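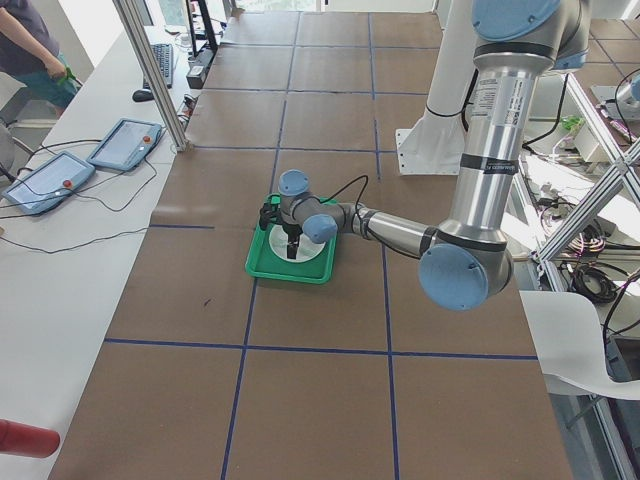

Onditz: plates and trays, version 2

Hi, and thanks for downloading this (or for clicking on the wrong folder and sticking around). Onditz is the tabletop setup I've been building with Edvin Wikström at Tranddale, the shared workshop where we both pay for more floor space than we use. These are the recordings from it, plus the scripts we use to make them and play them back. There are 319 episodes in this release, and every one of them is an arm putting a plate into a tray or taking one out again.

I'm Wenjie Yuan. I do the software and the taping. Edvin does the wiring and anything that involves a torque wrench. If something in here is badly named, that's me.

What's in the download

episodes/ – one folder per episode, numbered from 0001
tools/ – record, replay, trim and check scripts
bench/ – the drawing of the tape grid, mounting plate drawing, cable list
notes/ – our build log, lightly cleaned up (I took out the swearing)
splits.txt – which episodes are for training and which are held out
CHANGES.txt – what moved between version 1 and this one

Inside an episode folder you get joints.csv, gripper.csv, video.mp4 and a little meta.txt. Joints and gripper are sampled at 20 Hz. Video runs at its own rate and has its own timestamps, so please line things up by timestamp and don't assume row 100 goes with frame 100! I made that mistake for most of November and trained a policy that was convinced the future had already happened.

The bench

The table is covered in brown kraft paper, with blue tape laid over it in a grid. Paper is cheap, it kills the reflections we used to get from the bare tabletop, and when it gets scuffed we peel it off and start over. The downside is that starting over means re-taping the grid, and my tape lines are never in exactly the same spot twice. So each meta.txt has a paper number in it. If you're doing anything that depends on where the cell edges are, group by paper number first.

The grid is for us humans. The arm doesn't read it. I call out a cell, the tray goes in that cell, and we record. It's a simple way of keeping the tray positions spread out, because left to myself I will put the tray in the same comfortable spot all evening.

The arm hangs over the table and works downward with a two-position gripper (open, closed, that's your lot). The cable to the gripper goes from the wrist in a loose loop. Please leave yours loose too. We had it tied down neatly at first and it looked great right up to the moment joint six went all the way around. Edvin has a paragraph on this in notes/cables.txt that is much longer than the problem deserves, but he's right.

There's a second arm on the extrusion frame next to the table. All the episodes here are single-arm. Its joint columns are still in the CSV files, filled with its parked values, so that we don't have to change the format when we start on two-arm work. You can drop those columns. tools/trim has a flag for it.

The task

Each episode is one of two things:

place: the plate starts in the gripper, the arm lowers it into the tray and lets go
pick: the plate starts in the tray, the arm goes down, closes on it and lifts

The objects are a flat white plate and a bright green plastic tray with raised edges. I picked green so my very dumb color threshold could find it, and I'm not sorry – it saved me days. It does mean that anything you train on this will probably be in love with bright green. If you own a tray in any other color and try it, I would really like to hear how that goes.

Flat things are a pain to grab. A mug gives you something to hold on to, while a plate lying flat in a tray just sits there with its edge down low and the tray wall in your way. Most of our failures come from the fingers bumping the tray on the way in, and the rest are the plate slipping on the way up. We kept the failures. They're marked fail in meta.txt with a short reason, and they're in the training split unless you filter them.

How we record

We jog the arm by hand from the teach pendant to a handful of waypoints, save those, and then let the recorder (it's called Xue, for reasons lost to time) run through them with a little random wiggle added to each one. The wiggle settings are in meta.txt. So you're looking at scripted motion with noise, and the paths are smoother and a bit more boring than a person's would be. If you need teleoperated data with all the human dithering in it, this set won't help you much.

To run a session on your own bench:

1. Power up the controller and wait for the pendant to finish booting. It will let you press things before it's ready.
2. Test the emergency stop. Every time, even if you only went out for a sandwich.
3. Run tools/check. It moves each joint a tiny bit and compares what it asked for with what it got.
4. Set the tray in its cell and type the cell into the prompt.
5. Start tools/record and stay by the desk with a pendant in reach.
6. When it asks, type ok or fail. If it's a fail, add a few words.

Speed is capped in the config file. You can raise the cap. I'd get a few dozen clean runs in before you do, and I'd keep people's heads well away from the table, yours included.

Mounting

The pedestal base plate bolts down flat, and we had the plates cut by Staretley from Edvin's drawing. The drawing is in bench/ if you want to take it to a shop near you. Check the bolt pattern against your own arm before you pay for anything! Ours came back perfect on the first try, which I still find suspicious.

We re-check the bolts at the start of every session. If they've loosened, the arm still repeats beautifully, just in a slightly different place, and you'll spend an evening blaming your calibration. I blamed mine for two.

Known problems

9 episodes have a gap in the video where the disk couldn't keep up. They're listed in splits.txt under gaps and they're left out of both splits. Joint data for those is fine.

Tranddale has other people in it, and they walk by, stand by the desk and lean on things. Background people were asked before we published, and faces are blurred wherever one shows up. Still, the background changes a lot between sessions, so don't expect a clean lab look.

Daylight comes and goes. We recorded mostly after work, but a few long sessions start in the afternoon and you can watch the brown of the paper change over the course of them.

Gripper values are commands. The gripper doesn't report back how far it closed, so a closed value tells you that we asked for closed and nothing about whether there's a plate in there.

What we changed from version 1

Timestamps are now from one clock. Version 1 used two, and they drifted. Fail reasons are free text now in place of the old number codes, which I kept forgetting. The paper number is new. If you have version 1 lying around I'd delete it, there's nothing in it that isn't in here in better shape.

Using it

Do what you like with the data and the scripts, commercial or otherwise, and a mention of Onditz is appreciated. The drawings are Edvin's and he's fine with them being cut, bent and improved. Just send him the improved ones.

Bug reports go in the issue tracker. Put the episode number in the title, please, and paste the meta.txt if you can. I read them in the evenings. Edvin reads the ones with the word cable in them.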